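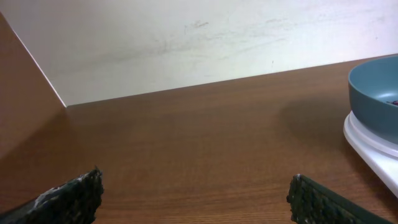 Shiuli Nanayakkara

Augustina Darko pours the tea before I have my coat off, and she has started on her grandmother's bean stew before I've found a pen.

"She cooked it every September, when the school year got going and everyone came home starving," she says, laughing. "I was 50 before I wrote any of it down. Can you believe that?"

The notebook she keeps now holds 138 recipes, most of them collected from neighbors on Raju Street, and she is happy to tell you who gave her each one (and who left out an ingredient on purpose).

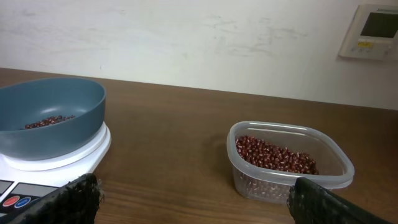

By Shiuli Nanayakkara

Weighing things came late to her. "My grandmother used her hand, and her hand was bigger than mine – so my stew was always thin!" A friend, Habibur Sheikh, talked her into using grams, and she grumbled about it for a whole winter.

These days she soaks her beans overnight, salts them near the end and never hurries an onion. I ask whether the notebook might become a real book one day. She waves that off and reaches for the teapot again.

"Let me finish the soups first," she says. "Then come back and ask me, and bring your mother."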